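Brekton Furniture Care Plan - Frequently Asked Questions

Last updated July 21, 2025

These are the questions we get most often about the Brekton care plan. The full terms are in the booklet that came with your order. If the booklet and this page differ, the booklet applies.

ABOUT THE PLAN

What is the Brekton care plan?

It is an optional service plan for upholstered furniture bought from our Usanbridge or Provov stores or from our website. It pays for cleaning and repair of accidental stains and damage. It is separate from the manufacturer's warranty, which covers faults in how the furniture was made.

When does coverage start and how long does it last?

Coverage starts on the day of delivery, or the day you pick the furniture up from the store, and runs for 24 months. If delivery is delayed, the start date moves with it. You do not need to call us to activate anything.

Can I buy the plan after my furniture has arrived?

Yes, within 22 days of delivery. Bring your receipt to either store or call the service desk. We can't add the plan to a piece that already has damage on it.

Does one plan cover everything on my order?

The plan covers the pieces listed by item number on your plan certificate. Ottomans and loose cushions sold as part of a set are included with the set. If you bought a chair on a separate receipt it needs its own plan, even if it matches.

WHAT IS COVERED

Which stains are covered?

Food, drinks, ink, crayon, cosmetics, and pet or human body fluids from a single accident. Call us as soon as you notice the stain. We need to hear from you within 14 days.

What about rips and burns?

Accidental rips, punctures and small burns are covered on fabric and leather. Seams that come apart in normal use are a warranty matter during the first year, and we will send the claim to the right place for you.

What is not covered?

- Fading from sunlight or heaters
- General soiling that builds up over time, such as darkening on headrests and arms
- Damage by pets from chewing or scratching
- Damage during a move or in storage
- Odors
- Anything treated with bleach, solvent or a home dye kit before you called us

My leather sofa looks different from the one in the store. Is that a defect?

Usually no. Leather varies from hide to hide, and darker colors change a lot with the light. A dark brown can look almost black on the back and noticeably lighter on the seat where light reflects off it. Small scars and grain changes are also normal. If you think you were sent the wrong color, check the code on the label under the seat against your receipt and call us before you remove any more packaging.

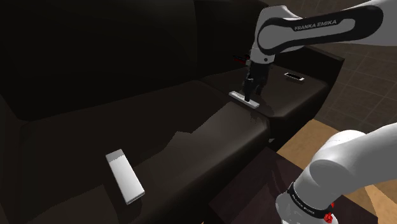

CLEANING AND EVERYDAY CARE

How often should I clean leather?

Dust it every week or two with a soft dry cloth. Every few months, wipe it with a cloth dampened with distilled water and let it dry by itself. Don't use a hair dryer. Conditioner is fine twice a year on finished leather, but test it on the back first.

Can I use baby wipes or dish soap?

Please don't. Both can take off the protective finish, and that kind of damage is not covered. The same goes for saddle soap and furniture polish made for wood.

Can I take the cushion covers off and wash them?

Only if the label says so. A zipper does not mean the cover is washable - most are there so the filling can be replaced. Covers that have shrunk in the wash are not covered by the plan.

What should I do right after a spill?

Blot it with a plain white cloth or paper towel, working from the outside in. Don't rub. Then call the service desk and they will tell you whether to leave it alone or go on with a little water.

MAKING A CLAIM

How do I make a claim?

Call the service desk or fill in the claim form on our website. You will need your plan number, the item number, two or three clear photos and a short note on what happened and when. Claims are reviewed by Chia-jung Peng's team in Usanbridge, and most people hear back within 2 business days.

Will someone come to my home?

If the stain or damage can't be handled by phone, yes. Home visits are done by Brunner, our repair contractor. They will call you to set a time. An adult has to be there for the whole visit.

What if it can't be repaired?

We replace the damaged part if it is still available. If it isn't, you get store credit for the price you paid for that piece, not counting delivery. Once a piece has been replaced or credited, the plan on it ends.

Is there a fee?

There is no fee for the first home visit on a claim. If a technician arrives and no one is home, the next visit is charged at the rate shown in your booklet.

CHANGES AND CANCELLATION

Can I transfer the plan if I sell or give away the furniture?

Yes, once. Send us the new owner's name and address in writing. The end date stays the same.

Can I cancel?

You can cancel within 30 days of purchase for a full refund if no claim has been made. After that, the refund is based on the months left. Refunds go back to the card used for the purchase.

I bought my plan before April. Do these answers apply to me?

Mostly. Older plans did not include ink stains on leather - check page 2 of your booklet, or ask the service desk to look up your plan number.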